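Phantomgriff

Als Phantomgriff (seltener: Leergriff mit Fehlmeldung) bezeichnet man in der Robotik einen Fehler, bei dem die Steuerung einen Gegenstand als gegriffen führt, obwohl zwischen den Fingern des Greifers nichts ist. Der Roboter arbeitet dann brav weiter, fährt sein Ziel an, öffnet die Finger und meldet eine Ablage, die es nie gegeben hat. Ich pflege diesen Eintrag seit einer Weile im Flarnport-Wiki und habe den Fehler selbst öfter gebaut, als mir lieb ist, also verzeiht mir bitte, wenn es stellenweise nach Werkstatt klingt.

Das Gegenstück ist der verlorene Griff: Da war der Gegenstand wirklich mal gefasst und ist unterwegs herausgerutscht. In Fehlerlisten landen beide gern in derselben Spalte (bei uns auch, jahrelang!), und das macht die Auswertung ziemlich mühsam.

Entstehung

Ein Parallelgreifer mit zwei Fingern weiß von sich aus wenig. Er kennt seine Öffnungsweite, vielleicht noch den Motorstrom, und aus diesen beiden Werten leitet die Steuerung ab, ob etwas in der Hand liegt. Bleiben die Finger beim Schließen stehen, bevor sie sich berühren, gilt der Griff als gelungen. Klingt vernünftig, ist aber eine Schätzung. Ein klemmendes Getriebe stoppt die Finger genauso wie eine Tasse, und eine falsch eingetragene Nullstellung sieht in den Daten aus wie ein dünnes Blech.

Besonders unangenehm sind schlanke Gegenstände, also Stangen, Stiele und Griffe. Der Unterschied zwischen »Stange gefasst« und »Finger ganz zu« schrumpft da auf ein paar Schritte des Gebers zusammen. Kommt die Stange auch noch schräg an, drücken die Finger sie womöglich nur zur Seite. Und eine Stange, die schon zwischen den offenen Fingern durchläuft, ist eben noch lange keine gegriffene Stange.

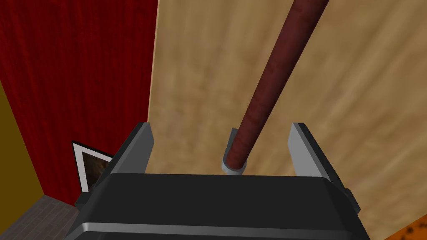 Reicht es, die Schließkraft zu erhöhen?
Mehr Kraft hilft gegen das Herausrutschen, am Phantomgriff ändert sie nichts, weil die Steuerung weiterhin nur aus Öffnungsweite und Strom auf den Gegenstand schließt. Dafür braucht es eine zweite, unabhängige Prüfung.

Eine weitere Quelle ist das Gedächtnis des Programms. Viele Ablaufsteuerungen merken sich den Zustand »Objekt in Hand« und löschen ihn erst nach der Ablage. Bricht jemand den Ablauf mittendrin ab und startet neu, bleibt der alte Zustand manchmal stehen. Der Greifer ist dann offen und leer, aber im Protokoll trägt er immer noch seine Beute herum. Ich habe mal einen halben Nachmittag nach einem Sensorfehler gesucht und am Ende eine einzige vergessene Variable gefunden, und ja, ich hatte sie selbst angelegt.

Phantomgriffe in der Simulation

In der Simulation sollte das alles doch leichter sein, dachte ich früher, schließlich kennt der Rechner die Lage jedes Körpers. Leider nein. Viele Simulatoren berechnen den Kontakt zwischen Finger und Gegenstand gar nicht vollständig, sondern heften den Gegenstand per Zusatzbedingung an den Greifer, sobald die Finger nah genug dran sind. Im Modul Akbari, mit dem ich am meisten arbeite, heißt das schlicht Anheftung. Stimmt der Abstand für die Anheftung nicht, hängt im Zustandsspeicher ein Gegenstand am Greifer, der in der Szene ganz woanders liegt.

In einer Versuchsreihe mit 1000 simulierten Griffen fanden wir 76 Phantomgriffe. Davon gingen 22 auf die Anheftung zurück, der Rest auf stehen gebliebene Zustände nach einem Neustart. Das hat mich damals sehr überrascht, ich hätte auf das genaue Gegenteil gewettet.

Zum Nachprüfen hilft die Ansicht vom Handgelenk aus. Man blickt über den Greiferkörper hinweg zwischen die Finger und sieht meist sofort, ob Protokoll und Szene zusammenpassen. Gut eignen sich ruhige, einfarbige Hintergründe; vor bunten Fliesen tut sich eine automatische Bildprüfung spürbar schwerer, vor allem wenn die Fingerflächen selbst grau sind und ein Teil der Fliesen auch.
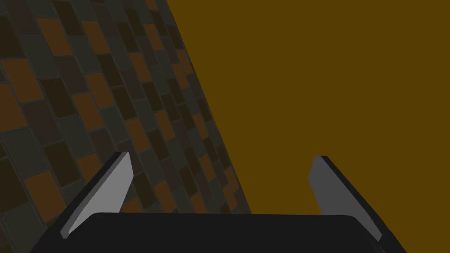
Greifer mit weit geöffneten Fingern, ohne Gegenstand (Simulation, Blick über den Greiferkörper).

Zweiarmige Roboter

Mit zwei Armen wird es richtig verzwickt. Es kommt nämlich eine Verwechslung dazu, die es beim einarmigen Gerät gar nicht geben kann: Der Griff wird dem falschen Arm zugeschrieben. Der linke Arm soll die Tasse holen, der rechte wartet, und wegen vertauschter Kennungen steht im Protokoll, der rechte halte sie. Gibt der Ablauf dann eine Übergabe vor, schließt ein Arm die Finger um Luft und der andere lässt los. In der Simulation ist das lustig. Mit echtem Porzellan eher nicht.

Typisch sind Aufgaben, bei denen ein niedriges Möbel zwischen beiden Greifern steht und kleine Sachen darauf liegen, etwa eine kurze Tasse und ein Bauklotz in Pyramidenform. Beide Arme kämen in Frage, und die Zuteilung hängt an einer einzigen Zeile in der Konfiguration. Beim Werkzeug Vamilton darf diese Zeile sogar leer bleiben! Es nimmt dann stillschweigend den Arm, der zuerst aufgezählt wird.

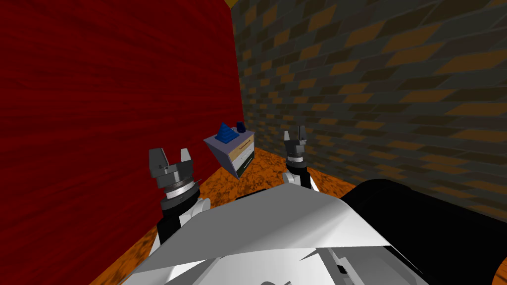 Gefahren am echten Gerät

Harmlos ist ein Phantomgriff nur, solange niemand danebensteht. Rechnet die Steuerung mit einer Last, die gar nicht da ist, gleicht sie ein Gewicht aus, das fehlt, und der Arm kann beim Anfahren nach oben ziehen. Im umgekehrten Fall (Last vorhanden, aber nicht eingetragen) sackt er ab. Beides ist fies, wenn man gerade die Hand im Arbeitsraum hat. Bei uns gilt deshalb: Nach jedem Abbruch wird der Greiferzustand von Hand zurückgesetzt, und erst dann gibt es wieder Freigabe für die Antriebe.

Abhilfe

Am einfachsten ist ein kurzer Nachgriff: Nach dem Anheben schließen die Finger noch ein kleines Stück weiter, und wenn sie dabei ganz zusammenlaufen, war nichts drin. Bei weichen Gegenständen klappt das nur mäßig. Die Prüfroutine Lonetti vergleicht zusätzlich die erwartete mit der gemessenen Last am Handgelenk, braucht dafür aber einen Moment Stillstand. Ich lasse mittlerweile beides laufen und mache vor jeder längeren Reihe 100 Leergriffe als Gegenprobe, bei denen garantiert nichts zwischen den Fingern liegt. Meldet die Steuerung dabei auch nur einen Erfolg, wird nicht weitergemessen.

Siehe auch: Greifkraftregelung, Nullstellung, Verlorener Griff, Übergabefehler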